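Water news from Callville

2020-11-01

Dear neighbours, the dry months are coming and I want to write again about water at home. Last summer the tank behind the Moncrieff hall went down very fast, and in February we had to bring in a truck. I hope this year we will not need it.

Marcus Greenberg has checked the meters on Hallano Street for us. The houses that repaired their dripping taps in winter now use 19 litres less each day. A tap washer is a cheap part and Dougal Sutherland keeps a box of them in his garage, in the two common sizes. He can also show you how to change one. Please turn off the water at the main first - last year one family did not, and their hallway carpet had to be thrown away.

In the garden, water before 7 in the morning or after the sun is down. Put straw or old leaves around the tomatoes. If you want a rain barrel, the shop in Odico has the 500 litre size again, and they deliver to us on the 22nd of November. Give your name to Dougal before then, so we pay only one delivery.

In the bathroom, the old advice is still good. Close the tap while you brush your teeth and open it again only for rinsing.
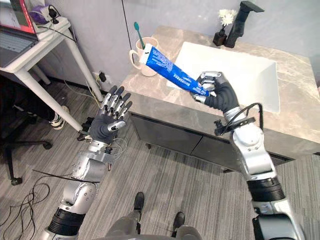 A short shower helps also. My children use a song as a timer, and when the song is over the water goes off, with some complaining. We keep a bucket on the shower floor and carry the cold first water to the lemon tree, which looks much better than it did last spring.

If you see a leak in the street, please write down the nearest house number and tell Marcus the same day.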